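The Week I Played Store in My Own Kitchen

By Amerley Adjei

I should say up front that I was not a kid who played house. I was a kid who took the house apart to see what was under the floor. So it came as a surprise to me, at my age, to find myself on a Saturday-morning kind of mood in the middle of a workday, deciding whether a plush bell pepper should go next to a fabric banana or across from it.

My nephew Arthur was coming to stay. He's four, he lives in an apartment with a kitchen you could cover with a beach towel, and his one request over the phone was "real cooking." I asked his mother what that meant. She said it meant pretend cooking, but in a real kitchen, on the real counter, with the grown-up plates. No plastic play stove. He has a plastic play stove and he is over it.

So I went shopping, and wow, did I have no idea. Play food is a whole world! There's the hard plastic stuff I remember from the dentist's waiting room, the kind with a seam down the middle that pinches your thumb. There's the wooden kind with the little Velcro dots, where you "slice" a carrot and it makes that ripping noise (very satisfying, I bought two and then put them in the closet because the ripping noise at six in the morning is less satisfying). And then there's soft food. Plush, felt, stuffed fabric. I had never given it a thought, and now I have opinions.

Most of mine came from a shop called Flurkeo over in Trollwood, which sells secondhand toys out of what used to be a shoe repair place. You can still smell the polish. The woman at the register told me they had 2,173 pieces of play food in stock the last time they did inventory, back in March, and that the number one thing people bring in is eggs. Plastic fried eggs, felt fried eggs, eggs in a carton with one missing. I spent $28 and came home with a bag so full the handle gave out on my front steps.

What I learned that first evening, sitting on the kitchen floor with the bag dumped out, is that soft food has no standards when it comes to size. None of it was made to live with the rest of it. I had a strawberry as big as my fist and a chicken leg I could have worn as an earring. I sorted it by what looked believable together, and then I sorted it again by what I'd want to eat, and then my husband came in and asked if we were having dinner and I had to say that I didn't know.

The red pepper was my favorite right away. I love a plush vegetable with a stem. Somebody sat down and decided that this pepper should have a felt patch on top, in green, and a short little stalk, and I think that's just lovely. The banana is a different story. A fabric banana never holds the curve you want. It bunches. You smooth out one end and the other end folds up on you, and a four-year-old who wants to put it in a bowl is going to have a discussion with it.

Then there was the matter of plates. I have a stack of everyday white ones and a few odd ones I've picked up over the years, and I tried the food on all of them -- I'm aware of how this sounds. On white, toy food looks like a toy. On the teal-blue plate it looked like lunch. I don't know why. The red and the yellow and the orange just jump off it, and I stood there feeling like I'd opened a restaurant.

A few other things I'd pass along to anyone setting up the same way.

Use real boxes. This was the big hit of the whole visit. Arthur liked the soft fruit fine, but he went absolutely wild for actual groceries from the cupboard, the same ones he sees at the store. Cereal boxes are the best of all. They're light, they're bright, they stand up if you want a shelf and lie down if you want a wall. We had a Froot Loops box that was a checkout counter, a garage, and a bed for the pepper, all before ten o'clock.

Leave the big cutting board out. Ours is dark wood with a raised rim, and that rim is a gift, because round things stay put. Mine weighs a ton, so it doesn't slide around under small elbows either.

Don't clear the counter first. I did, the first day, and he hated it. He wanted the salt. He wanted the canisters. He said a kitchen has stuff in it, and he was right, so back it all came.

And skip the kits. I sent away for one from a company called Uveck, a "market morning" set with paper price tags and a tiny apron, and the apron didn't fit him or the bear. The price tags were good, I'll admit. He wrote 3,000 on one and stuck it to the orange fruit, which we never did agree on. I say peach. He says it's an orange that's tired.

He went home on August 15, 2026, with the strawberry in his coat pocket and one of the Velcro carrots, which I'm sure his mother will be thanking me for. I was going to box up the rest that same night. I got as far as finding a box.
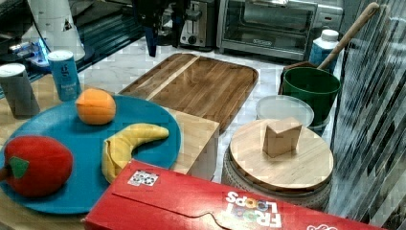 It's all still in the kitchen, if you want to know. I make my coffee around it. My husband moved the banana to get at the toaster the other morning and I heard him say "excuse me," and I've started keeping an eye out for a decent felt lemon, so if you see one in Trollwood, leave it for me.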